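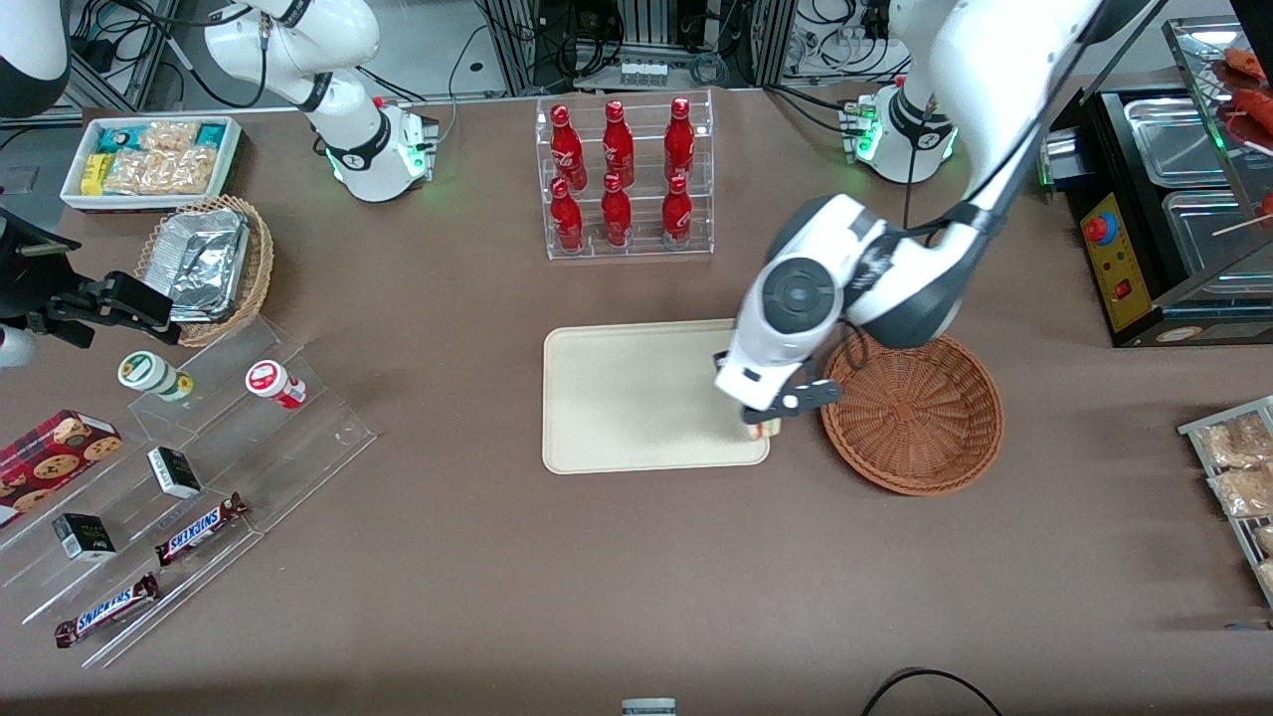

Small counter displays are the subject of this session, and the main decision is what goes at the back. Drinks are the usual answer. They are tall, they are heavy, and customers pick them out by colour from the doorway. A stepped rack lets the second row be seen over the first, as with the six red bottles standing three and three on the clear two-tier rack. A clear rack also takes nothing away from the labels. The flat space in front is then free for a tray or a shallow basket, and these hold the small packets that would fall over if stood upright.

Trays and baskets

A tray with a raised rim suits items of one size, laid flat in rows. A round wicker basket suits mixed items and looks full with less stock in it, but packets slide to the middle and the ones underneath get forgotten. Check dates in the basket first.

Leave a hand's width between containers – more if the counter is also used for paying.

Case: the Motstead kiosk

The kiosk at Motstead carried 81 lines on a counter meant for half that. Florian Maillard cut the range and moved the bottles from the front edge to a stepped rack behind. His notes are in the course folder, page 312. Read them before the visit to Hultelstead.

Task for next time

Draw a counter display from above, using one rack, one tray and 2 baskets. Mark where the customer stands and where the till is. Write a short note on refilling – which container needs it most often, and can it be reached without moving anything else? Bring the drawing on paper.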